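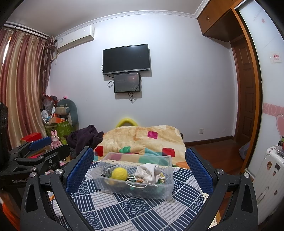 Choosing a plan on the exchange, Silver or Bronze?
Forum: Health Coverage and Costs

krystyna_s
1 March 2019
Hello all. I moved to Tramdale and my new job has no health plan, so I have a special enrollment period. Two plans are left on my list. The Enaton Silver costs me 30 dollars more each month than the Zestus Bronze, after the tax credit. I take one medicine daily and see a doctor maybe two times in a year. Which one would you take?

kaewsai_road
Bronze. You are healthy, keep the 30 dollars. Over 9 months it is 270 in your pocket.

upetchrat
I do not agree with kaewsai_road. Krystyna, is your income low enough for the cost-sharing reductions? They come only with Silver plans. My deductible went down to 630 dollars because of this, and on Bronze it would be several thousand.

kaewsai_road
She did not write anything about her income.

upetchrat
Yes, and so I ask her.

krystyna_s
I think I am under the limit, but the website showed me the Silver price without explaining this. Where do I see it?

upetchrat
Open the plan details and look for the words "extra savings". Check also the drug list of both plans. My first insurer moved my pills to a higher tier in July and I had to pay the difference.

kaewsai_road
The drug list I agree with. For the rest, I still say many people pay for Silver and never use it.

krystyna_s
I found it, the extra savings are there. I will call Enaton on Monday about the medicine.
Usa, thank you for your patience.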